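Budget check before we order: arm + gripper + wrist camera for handling cloth, what are we forgetting?

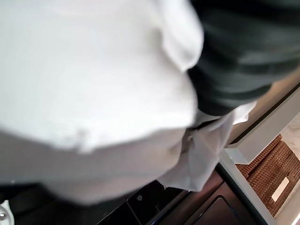

Posted by Subira Kariuki

Trying to get a purchase request in before March so sorry if this is messy. Small group, we want a robot arm that can pick up and move soft stuff, mostly fabric, in a home type setting. Counters, shelves, baskets. Not a factory line.

Have a quote from Hirninport for the arm and one gripper. Also a wrist camera, 572 dollars, they call it the Daduvel. Mount is extra, 900 for a stand that bolts down. No idea if thats normal.

Things I can't work out:

One camera or 2? Wrist only, or wrist plus something fixed. When cloth is held close the wrist view is mostly cloth and you can't see much of where you're going.

Do we need special fingers for fabric or do the stock ones do ok.

What do people put down for spares. Boss wants a single line, "consumables", and I have nothing to put in it.

We have a room, normal power, normal height counter. No compressed air. Any help appreciated, request form closes at 4 pm and I keep moving things around on it.

Kumaresan Pai

Did almost this exact purchase. In order:

Get the second camera. Wrist one is fine for the last bit of the reach, then you grip a shirt or whatever and it's half the view, blurry, because it's right up against the lens. Fixed camera on a pole, up and to one side. Doesn't need to be a nice one. Put the money in the pole and the clamp, ours sagged and we had to redo calibration over and over.

Ask Hirninport what the closest focus distance is on the wrist camera. Get it in writing. Ours was fixed focus and the sales page didn't say.

Fingers: stock ones will pick up a thick towel. Thin slippery things, no, they slide. Also watch white on white. White cloth against a white shelf, our software lost the edge all the time. Buy test fabric in a few colors, dark green, brown, anything, and put that on the consumables line. Cheap. Boss will like it.

Other stuff for that line: finger pads (they wear out fast), cable ties, spare camera cable. The cable is the one that got us. It bends every time the wrist turns and it died in the middle of a demo. We went through 13 pads the first season, so don't order just one pair.

900 for a stand is high imo but if it includes the base plate take it. We bought cheap, then bought again. Check the plate fits your counter depth too, and that the arm can get down into a low shelf opening from there. Ours couldnt reach past the front board without the elbow hitting. Had to move everything.

Leave something for shipping and customs if it's coming from abroad. And training, they'll try to sell you a day of it. Ask if it can be done by video.

Erasto Nyaga

just get the Bralmont one, comes with everything. we have it and no complaints

Macarena Mansilla

Bralmont doesn't come with a wrist camera unless they changed it, so check that before you swap quotes.

Agree with Kumaresan on most of it. Would add lighting. Two plain lamps with diffusers, bounced off the ceiling. Shiny black surfaces are bad for us, glare everywhere, and dark panels just turn into one big dark shape on the camera. Matte contact paper over the worst spots if you're allowed to.

Also the service plan. Read what it covers. Ours from Nyamweya covered the arm but not the gripper, and the gripper is what breaks. Got them to add it when we asked before signing, after signing they wouldn't talk about it.

If the form only lets you have one line for extras I'd ask for 15 percent of the arm price and attach a list. They usually cut it a bit so don't start low.

Subira Kariuki

Thank you both, adding the second camera, the pads and the lamps. Emailed them re focus distance, waiting. Will ask about the gripper on the service plan too, didnt think of that at all.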